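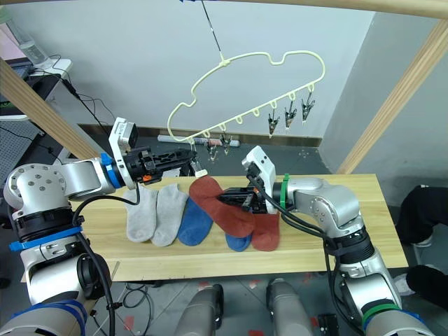

Akinola Textile Reuse Program
Progress report to the Diline Fund
Thursday, February 9, 2023

1. Status

Work under the second payment covered sock sorting, pairing and hanging at the Gorkura site. Intake and washing continued as before and are reported separately. The sorting line is on schedule. The drying area is behind schedule for the reasons given in section 4.

2. Sorting

Donated socks reach the table after washing. They are laid flat in a single row and matched by color first, then by length and cuff. Plain colors (light gray, royal blue, rust red) are handled in small lots of a few pairs. Mixed lots were tried early in the period and dropped, as dark blues and blacks were often mismatched under the ceiling lights.

Output for the period was 155 matched pairs per week on average, against a target of 95. Single socks are held for 22 days and then released to the rag bin. The holding time was longer under the first plan, but few late matches were found and the shelf space was needed.

3. Table and hanging equipment

The work surface is a light wooden tabletop. It replaced a folding table that was too low for long sessions. Snagging of fine knits has stopped since the change.

Plastic clip hangers are now used in place of a line and loose pegs. The model in use is cream-colored with small loops along the bottom edge, and it hangs from a hook over the table. Pairs can go up directly from the sorting row, and the toes clear the surface by enough to leave the row undisturbed. Socks are clipped at the cuff. Clipping at the toe left marks on the thinner cotton pairs.

Two points remain open. The hangers turn on their hooks when loaded on one side only, so pairs must be placed on opposite sides in turn. Replacement clips are not sold separately by the current supplier, Simon, and a damaged clip means a new hanger.

4. Drying area

The building dates from 1973 and the rear room has no powered ventilation. Heavy wool socks hung there in the evening were still damp at the cuff the next morning. Wool is being held back from the line until a fan is fitted. The cost falls within the equipment budget and no added funds are requested.

5. Next period

Fit the fan and resume wool. Add a second hanging point at the far end of the table. Test a size check at the sorting stage, children's socks first. The next report is due in June and will include reject rates by fiber type.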